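# Cliltotia Reading Room — where we are, February 2020

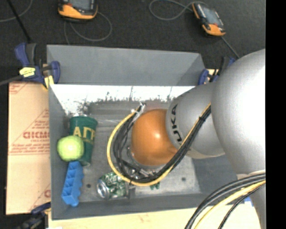

Hi Thibault! You asked for something shorter than last time, so I'll try. The big job since my last report has been the catalog, and I'm happy to say we have 146 oral histories typed up and filed, with summaries for most of them. The summaries are slow going (people wander, and the wandering is often the good part), so Yu-ting Lo and I now split the tapes by decade and swap when one of us gets stuck. One thing we settled early was the color for the finding guide covers — a flat, matte gray like the sides of the bin in the photo, which hides fingerprints and prints cheaply. I was holding out for green. I lost.

## Money

We've spent 70 percent of the grant. Most of that went to typing and to tape repair, and the repair bill was higher than I told you it would be. Two of the Farouk family tapes had stuck to themselves, and the shop had to go very slowly with them. Both play now, start to finish, and the second one has the whole story of the bakery fire on it, which I had only ever heard secondhand!

I'd like to move what's left in the travel line over to printing. We aren't going to make the second trip to Foser, as the two people we hoped to see there would much prefer to talk by phone. If you need that request on a separate form, send it over and I'll fill it out the same day.

## Visitors

We switched to Skedside for booking the listening desk and it's working fine, apart from the reminder emails, which go out in the middle of the night. Yu-ting has written to them. We had 70 bookings through the winter, mostly families looking for a grandparent's voice, plus a high school class that stayed a full hour past closing and asked better questions than I did when I started.

## What's behind

Permission forms. I have 4 families who've said yes on the phone and haven't mailed anything back, and I don't want to put their recordings on the desk until they do. I'll drive the forms over myself if I have to.

The printed guide is also late. The index needs another pass — place names are spelled three different ways across the older transcripts — and I'd rather fix that before it goes to the printer. You should have copies in June.

Call me if the travel money is a problem. I'm at the desk most mornings.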